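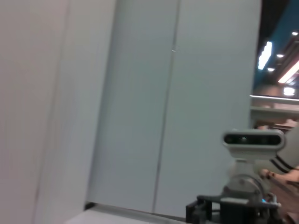
Equipment Catalog, Volume 8, page 35

Stundstead Demonstration Recording Station
Order reference: Stundstead 797

View from the wrist camera, with the sensor head and its bracket at right and white panels behind.

Overview

The Stundstead Demonstration Recording Station is a complete set of equipment for collecting examples of manual tasks for robot learning. A trained operator guides the robot through a task while the station records camera views, joint positions, gripper commands and operator notes on a single clock. Each completed run is stored as one episode. Episodes are then reviewed, labeled and released to the group that trains the model.

The station is supplied to research departments, technical colleges and company laboratories. It is intended for indoor use in rooms that resemble the places where the finished system will work: kitchens, storerooms, offices, corridors with cupboards. It may be moved between rooms by two persons and does not require a permanent installation.

The equipment is assembled and tested by Dukari at its Zonstead workshop. The recording software, Pruvost, is included with every station and is licensed for the life of the equipment.

Principal components

Sensor head. A horizontal, rounded housing in light gray with a dark front face and round lenses set in a row. The head provides the wide view of the work area and is the reference for the other cameras during calibration.

Head bracket. A light-gray bracket with a short neck and a pivot joint. The pivot allows the head to be tilted down toward a counter or up toward shelves. Once the angle has been chosen for a task, it must be locked and left unchanged until that task has been recorded in full.

Frame. A black frame with bolted plates and struts, to which the bracket is fixed. The mounting holes follow a regular pattern and additional accessories may be attached by the customer.

Wrist camera. A small color camera carried at the gripper. It supplies the close view on which most fine handling depends, including grasping, hooking and pressing.

Recording unit. A closed computer with removable storage drawers. One drawer holds 3000 episodes at the standard settings. A drawer may be exchanged between episodes without restarting the session.

Operator controls. One pair of hand controllers and a foot pedal. The pedal marks the beginning and the end of an episode.

Choice of camera views

Customers frequently ask whether the wrist camera alone is sufficient. For tasks confined to a tabletop it may be. For tasks involving tall furniture, the wrist view is often filled by a plain surface with very little in it to show position. White doors are a familiar case: a single vertical seam may be the only feature available to the model. The wide view from the sensor head should be recorded together with the wrist view in all such work, and Pruvost will warn the operator if either view is missing.

Recording with plain white surfaces also calls for attention to exposure. Automatic exposure should be switched off before the session begins. The operator should set the level with the gripper close to the surface, then move the arm back and confirm that ceiling lights and other bright fixtures in the wider room do not wash out the area of interest. The setting is saved with the task and is restored when the task is next opened.

Preparing a session

1. Place the station on a level floor and lock the wheels.
2. Connect the recording unit and allow it to complete its self-check.
3. Adjust the head to the angle given on the task sheet and tighten the pivot.
4. Run the calibration routine with the printed board supplied.
5. Open the task in Pruvost and enter the operator code, the room code and the lighting note.
6. Record one trial episode and play it back in full before continuing.

Adjustments to the head, bracket or cabling are to be made with the arm in its holding state. A second person may make the adjustment while the operator remains at the controls, but the operator must release the controllers first. Adjustments made during a recording are not a fault in themselves. The episode should be ended with the pedal and marked "setup" so that it is kept apart from the task episodes. Many users retain setup episodes for checking camera alignment at a later stage.

Recording practice

An episode should contain one task, carried out at an even pace from a stated starting position. Operators should vary the starting position of the arm and of the objects within the limits given on the task sheet. Variation outside those limits is better recorded as a separate task.

Errors should be left in. If a grasp is missed and the operator recovers, the episode is valid and is marked "recovered." If the task cannot be completed, the episode is ended and marked "incomplete." Deleting such episodes at the station is not possible in the standard configuration. Removal is carried out at review by a person with reviewer rights, and an entry is kept in the log.

People may appear in the recorded views. The customer is responsible for obtaining consent from everyone who works near the station and for posting a notice at the door of the room. Pruvost includes a face-blurring tool which may be applied to all stored episodes before release. Hands and sleeves are not altered by this tool. Customers whose rules require it may request the extended version.

Review and release

Review takes place on any computer that can read the storage drawer. The reviewer sees all camera views side by side, with the gripper state shown beneath them, and may correct the start mark, the end mark and the task label. Labels are chosen from a list kept by the customer. Free text is permitted in the notes field only.

Released episodes are written as ordinary video files with a table of measurements for each. The layout is described in full in the Pruvost handbook, and no special program is needed to read it.

Cabling and care

The cable from the sensor head should be led down the frame and secured with the clips provided. It must be left slack enough at the pivot to permit the full range of tilt. Lenses are to be cleaned with a dry lens cloth. Sprays must not be applied to the front face of the housing. The fasteners on the frame should be checked monthly and after every move to another room.

Calibration should be repeated whenever the station has been moved, whenever the pivot has been loosened, and at the start of each new task. A calibration that falls outside the accepted range will prevent recording until it has been repeated.

Supplied with the station

Sensor head with bracket and frame
Wrist camera with gripper mount
Recording unit with two storage drawers
Hand controllers and foot pedal
Calibration board and carrying sleeve
Cable set with clips
Task sheets, blank
Pruvost handbook, printed

The robot arm is not included. Mounts are available for most common arms, and customers should state the arm in use when requesting a quotation. Spare drawers, a longer bracket neck and a transport case are listed on the accessories page.

Training

A training course for operators is held at Zonstead each March and may be arranged at the customer's premises at other times. The course is led by Teófilo Carhuamaca and covers setup, calibration, recording practice and review. Participants bring a task of their own and record it under supervision. A separate session for reviewers is offered to institutions with several stations.

Ordering and technical questions

Quotations are prepared on written request. The request should state the intended tasks, the type of arm, the number of rooms in which the station will be used and any rules that apply to stored video. Technical questions before purchase are answered by Abdelilah Bouzid, Equipment Office, Dukari, Zonstead. Existing customers should quote the serial number found on the rear of the recording unit.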